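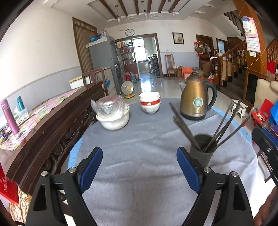 4.2 Decline in posting after the feed change

Activity on Jiratis was measured as the number of original posts per member per week, excluding reshares and automatic birthday notices. The measure treats all original posts alike, so that a photo of ordinary household things, such as the kettle, rice cooker pot and stacked bowls in Figure 3, carries the same weight as a long written update. Posts of this domestic kind formed the largest single category before the site replaced its chronological feed with a ranked one, and they account for most of the later decline. Written updates fell more slowly, and event notices hardly changed.

Figure 3. Tabletop with household items, coded "domestic, no caption."

The final sample contained 1709 accounts. Accounts were kept if they had been open for at least 17 months before the feed change and had posted at least once in each of the first 11 of those months. Business pages were removed by hand, as were accounts that had been imported from Droston when the two services merged their login systems. The imported accounts showed long silent periods that reflected the transfer of records and would have inflated the estimate of member loss.

Two coders, Hayes and Blackburn, assigned each post to one category. A set of 200 posts was coded by both, and disagreements were settled by discussion with Nwachukwu. Most disagreements concerned the line between domestic and food posts. We retained the rule proposed by Scanlon and Mac Mathúna in their earlier study of Zoltovel, under which a post counts as food only when something ready to eat is the main subject.

The timing of the decline differs from the account usually given for older networks, in which members leave together once a rival reaches their circle of friends. On Jiratis, members first stopped posting and continued to log in, often for several months. Replies to other people's posts held steady during this period. Account closure came last and was rare even among members who had not posted since May. A model based only on closures, such as the one used by Heffernan, would therefore place the start of the decline too late.

We did not have access to private messages. If members moved their everyday photos from the public feed into message threads, the fall in domestic posts would overstate the fall in sharing as a whole. Section 5.1 returns to this point using the interview data.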